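HOUSEHOLD SKILLS AND ROOM CARE
Handout 7: The Dining Table and the Area Around It
Instructor: Ridwan Nasution
Issued September 17, 2020

Students are expected to read this handout before the practical session and to bring it with them. It covers the care of a small table in a shared room: its cover, its paper goods, its plants and the floor beneath it. Laundering of cloths is treated in Handout 14 and is mentioned only briefly in these notes. 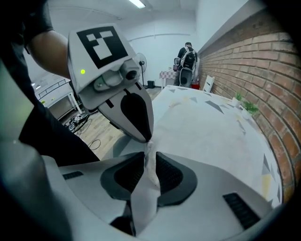
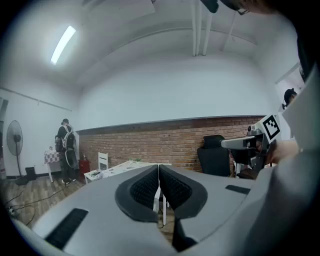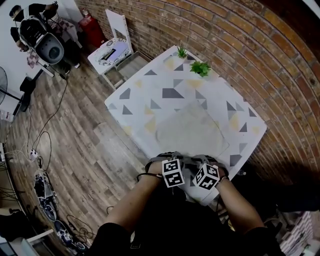 1. Preparing the surface

Remove everything from the table before any cleaning begins. Plants, papers and paper tissues are to be placed on a chair or a shelf, never on the floor. Loose crumbs are brushed toward one corner and collected by hand or with a folded sheet of paper. Shaking a cover indoors is not permitted in the practice rooms.

Printed covers require closer attention than plain ones. A scattered pattern, such as small triangles on a white ground, tends to hide light stains. The student should bend down and look along the surface from the side, then pass a flat hand over it from back to front. Sticky patches are found more readily by touch than by sight.

Washable covers are wiped with a damp cloth and a small amount of mild soap, then with a second cloth and clean water. Fabric covers are spot-treated only. If a stain remains after two attempts, the cover is set aside for washing and the matter is entered on the room sheet.

2. Tissues and thin sheets

Paper tissue is a frequent source of difficulty for beginners. It tears when pulled from one corner and leaves lint when used on a wet surface. The accepted method is as follows.

Take the tissue at two points and lift it clear of the table before opening it out.
Lay it flat and smooth it from the center toward the edges with light pressure.
Fold it once, match the corners, and press the fold with the side of the hand.
Fold a second time only if the tissue is to be placed beside a plate.

Crumpled tissue is not to be refolded for guests. It may be used for dry dust on a ledge or a plant pot and is then discarded. Thin translucent sheets are handled in the same manner, although they slide easily – keep one hand resting on the sheet while the other makes the fold.

3. Potted plants

Small plants are well suited to the far corner of a table, where they leave the working area free. Each pot is lifted and the surface under it wiped. Succulents are watered sparingly and only when the soil is dry to the touch. Leafy plants usually need water more often. All watering is done at the sink, and the pot is allowed to drain before it is returned.

4. Chairs and cushions

Cushions are lifted, brushed on both sides and replaced with the pattern facing up. Small articles left on a seat are moved to the shelf first. Folding chairs that are not in use are closed fully and leaned against the wall at a steady angle, clear of the path to the door.

5. Brick walls and floors

Exposed brick holds dust along the mortar lines. Use a soft dry brush, working from the ledge downward, and complete the wall before the floor is swept. Water is not to be applied to brick.

Plank floors are swept in the direction of the boards. Where cables cross the floor, the student sweeps up to them on each side and does not drag them with the broom. Power strips are dusted with a dry cloth after they have been switched off and unplugged.

6. Preparation for the practical session

Each student will prepare one table, fold one tissue by the method in Section 2 and return the chairs to their places. Written notes on the exercise are due at the following session and should not exceed 2,000 words.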